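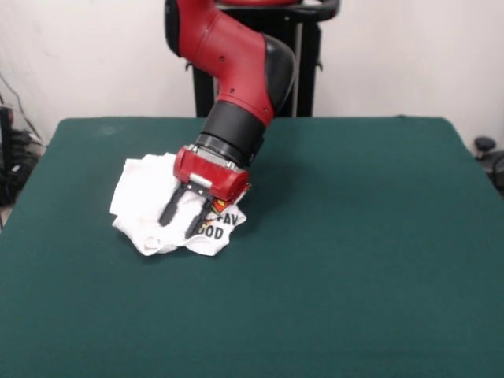
White tee on the green felt, lettering partly folded under.

Printed T-shirts are the slowest item in my laundry. Plain ones fold in seven seconds. A shirt with a graphic takes 20, most of it spent finding the shoulder seams in the heap.

My method is unchanged since April. Drop the shirt on the felt, find one shoulder, then the other, and lift. Shake it twice. Lay it print side down, bring the sides in to a third of the width, and fold up from the hem in three. Felt grips cotton better than the bare tabletop did, so the first sleeve stays put while I deal with the second. 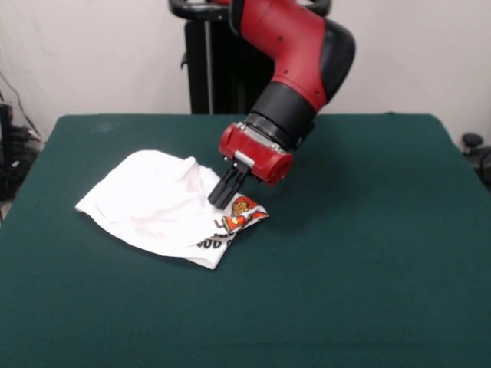

Same table, with the red, orange and yellow part of the print showing.

I never iron directly over a print. Turn the shirt inside out and use medium heat, no steam - the ink on my old Virnach shirt went tacky on the cotton setting and pulled away in two places.

Folded shirts go upright in the Serkberg drawer, collar down. The drawer is a bit shallow for heavier cotton, so anything thick goes on the shelf. Next job is the towels, which need a wider table.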